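Learning to write letters again

02/07/2019

When I moved to Wiltdale I promised my uncle, Vinh Đặng, that I would write to him every month. He is 53 years older than my youngest cousin and he does not like the telephone. He says that on the telephone he forgets what he wanted to ask. I kept my promise until November, and then I stopped, and I felt ashamed each time I saw the paper in my drawer.

This spring I started again. My first letter took me three evenings. I had forgotten how slow the hand is. On a keyboard I can change a sentence before I have finished to think it, but with a pen I must know where the sentence is going. My uncle answered with four pages, mostly on his lemon tree and the price of fish.

I write in Vietnamese to him, and here I noticed a sad thing: some words I had to look up. The word "từ" I know of course, it means "word", but I sat a long time before I could remember how to say that a person is stubborn in a kind way. I found it at last in an old letter of his.
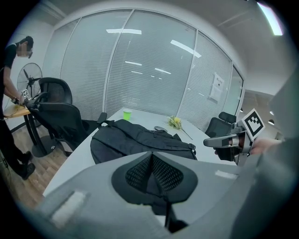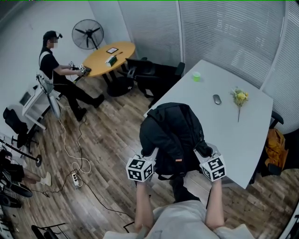

Office chair, and the table with the yellow flowers.

My friend Amândio Barreto writes to his sister in the same manner, but he is stricter than me. He uses only one side of the paper, he never crosses out, and if he makes a mistake he begins again. I tried this for one letter and it made me very nervous. Now I cross out as much as I like – my uncle says he enjoys guessing what is under the line.

If you would like to try, do not buy expensive paper. Mine is from the small shop beside the post office, and the ink does not go through. Write the address first, while your hand is fresh. And do not wait until you have news. My best answer came after a letter in which I described only the rain and a bad soup.

The next one is half written. I still have to ask him how the lemon tree is.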